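Monday, December 9, 2024
Notebook – bedroom tidy, Clirnside room

Good morning's work on the floor pickup! I've wanted to get the litter part of the bedroom routine written down properly for ages, and I finally sat down with Firdevs Şimşekoğlu and argued it out over coffee. We settled on wrappers, paper scraps and a small plastic bottle as the standard mess, all on the beige carpet, with the round black wastebasket kept down by the foot of the bed.
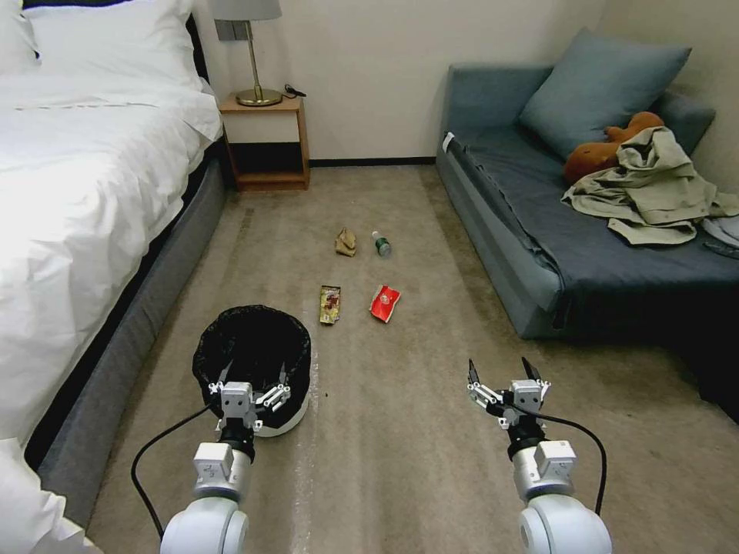 Firdevs wants the near things picked up first and the far ones last, and I'm coming round to it. The liner matters more than I thought. Folded well over the rim it gives a nice wide mouth, and a flat wrapper has less to catch on. I'd still like a heavier bin – the Grover one from the Statedcombe room would be perfect if they'll part with it before February.

Notes on the rest of the room, so I don't forget:

Bed stays made up in white, duvet hanging over the side. I like it a bit rumpled, it looks slept in. Lamp stays on the nightstand. The plush toy lives on the sofa and is NOT litter (we went back and forth on this one, and I'm very happy with where we landed). The gray-green cloth on the seat is still undecided. Firdevs says laundry, I say leave it.

Carpet could do with a vacuum. There are pale streaks and specks that I'd love to see gone before the Öztürkmen visit. Budget for a proper clean is 900 and I think we should just spend it. 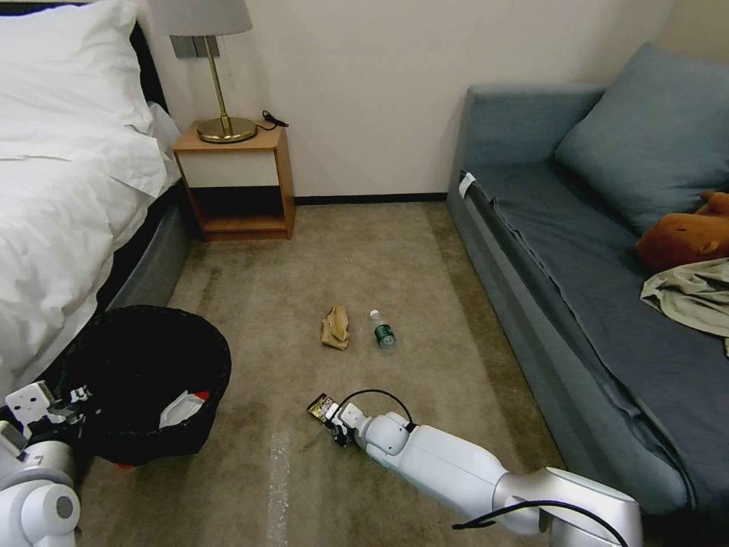 Does the bottle go in with the paper?

For now it does, with everything going in the one bin. I'd love a second bin for recycling by the nightstand, and Firdevs is pricing one.

Still to do: write up the sofa side, 20 minutes at most, and get more black liners. Page 51 has the old list, cross it out.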